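Search the help pages Search Go

Storing soft white buns overnight in a small grocery store

Our store sells soft white buns of the joined, rounded kind, shaped somewhat like a flower. They are displayed near the packaged goods and the produce. By the following morning the surface of the unsold buns has become dry, and those kept in closed bags feel damp at the base. We would like to adopt one written procedure for all staff on the closing shift. Is refrigeration advisable, and may the buns be offered for sale on the second day? The store is small, with 188 square feet of back room and one upright freezer.

Posted by Aisyah Ngui, February 23, 2026

Rondonuwu

Refrigeration is not advisable for plain buns. Bread becomes firm more quickly at refrigerator temperature than it does on a shelf or in a freezer. Buns with a cream, custard or meat filling are a separate matter and must be kept cold in accordance with the supplier's instructions and your local food code.

The damp base you describe is usually the result of bagging too early. A bun that feels cool on the outside may still be warm at the center, and the moisture then settles in the bag. Our own store follows the procedure below for plain buns delivered by the bakery at Gesel.

Before bagging

Place the buns on a wire rack, in a single layer, until they are fully cool. Do not stack them. Soft buns of this shape crease along the joins, and the creases do not come out again.

Handle each bun from the sides, with light pressure. Staff should check the joins between the lobes first, as these tend to hold moisture longer than the rounded tops.
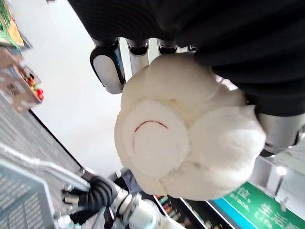
Bagging and overnight storage

Use a food-grade bag large enough that the top of the bun is not pressed flat. Close it once the bun has cooled, and write the delivery date on the outside. Keep the bags on a shelf away from direct light and away from the tomatoes and other fresh produce – the misting and wiping of that section adds more moisture than one would expect.

Buns that will not be sold by the second day should be frozen on the day of delivery. Freezing them once they are already dry serves no purpose. We hold ours in the freezer for no more than 4 weeks and thaw them in the closed bag at room temperature.

Sale on the second day is a question for your supplier and your local health department. We mark ours down and place a "yesterday's bake" card in front of them.

Prisow

I agree with the above concerning the refrigerator. We purchased the Trotum bread cabinet for our bakery counter and have been satisfied with it, although it occupies a good deal of floor space and may be too large for the back room described. The door seal should be wiped every 7 days.

Gesel Road Market

We just put them in paper bags and fold the top over. They are fine for toast.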